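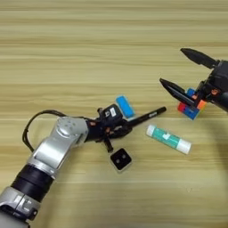 Tuesday, evening, Bedoya shop

Cable first. The left arm kept throwing a following error whenever the wrist rolled past a certain point, and I had blamed the driver. Swapped drivers left to right and the fault stayed on the left, so it's the cable or the connector. Re-routed it with a big loop by the elbow and a tie partway along. Ran 100 wrist rolls with no error. I'd still like a strain relief there. The tie is a stopgap.

Re-zeroed both arms afterward. Gidinell config is saved as the new default, old one is in the backup folder. Do not load the old one, the left wrist offset in it is wrong.

Then pick tests on the wood table with the usual small stuff: marker, glue stick, blue block, the black case, puzzle cube. The marker goes to the left arm, held near one end so most of it sticks out toward the middle where the right gripper can get at it. Handoff worked 2 times out of 12. The misses were nearly all the same: right gripper closes early and pushes the pen around in the left fingers. Slowing the approach didn't change much. I think the close command goes out before the arm has settled, so next thing to try is a wait on joint velocity instead of the fixed delay.

Things to watch:
The glue stick rolls if a finger so much as brushes it. Start it farther from the marker next time.
Black pen in black fingers is hard for the Trindix tracker. It loses the near end completely. Try a strip of light tape on the barrel.
The right gripper needs to come up before it swings over the cube - clearance is tight there.

Jevodix board is still on the old firmware. Leaving it alone until the handoff is better.

If you use the bench before I'm back, power down the left arm from the switch, and don't pull on the loop.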